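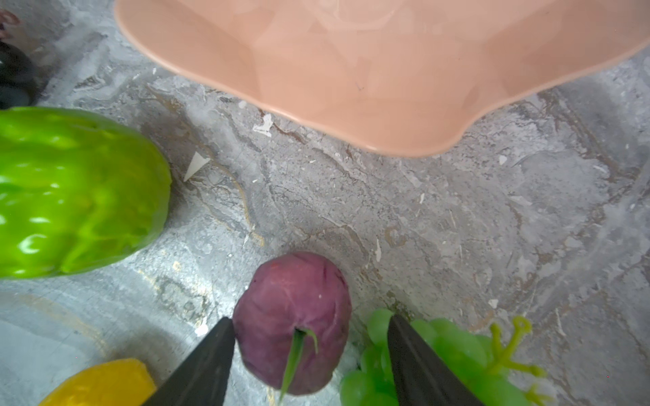
Play food: one big bowl or sorted bins?

lilach_mornings
My daughter is 3 and the play food has taken over the house. Right now it all lives in a big pink plastic bowl with a wavy edge, and by lunch the bowl is sitting there and the green pepper and everything else is spread out around it. I keep thinking I should sort fruits from vegetables into little bins with labels, like my sister does. Would a child that age ever keep it up? I'd love to hear how you all manage!

NaaArthur
Oh, keep the bowl! We had 15 pieces in labeled bins back in November and I was the only person in the house who ever put anything in the right one. With a bowl, cleanup is just "everybody in" and she can do it herself – mine even sings while she does it.

seidu_a
I'll disagree a little, Naa. My boys love the sorting, it's half the game for them. Two bins is plenty though, and skip the labels, they can't read yet anyway.

lilach_mornings
My worry with sorting is that I can't always tell what things are myself. We have a purple one with a green stem that I call a plum and my husband swears is an onion.

NaaArthur
Ha, that goes in the soup at our house, so onion!

seidu_a
Plum. But ask her, and whichever bin she picks is the right one.

Shewit S.
Could you do both? Bowl for every day, and bring out a muffin tin when she feels like sorting. Ours cost me 23 cents at a yard sale and I've had more quiet mornings out of it than any toy we own.

lilach_mornings
I have a muffin tin! Trying it after her nap, thank you all so much.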